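Wulatby Basin Notes

Data card, version 2

Short written notes on cleaning white basins and trays, collected in the Cundemen wash room in March. There are 406 notes, one per text file.
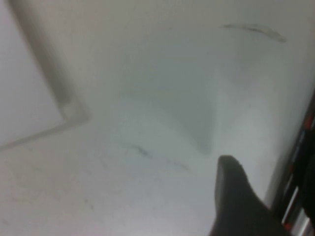
Cleaning notes are grouped by surface: floor, wall, lip and corner. Use "lip" for a raised white ridge, even where it bends sharply — the bend itself goes under "corner". Curved hollows count as floor.

Files 1 to 120 use the older Ronum labels. Send corrections to the Montoya folder.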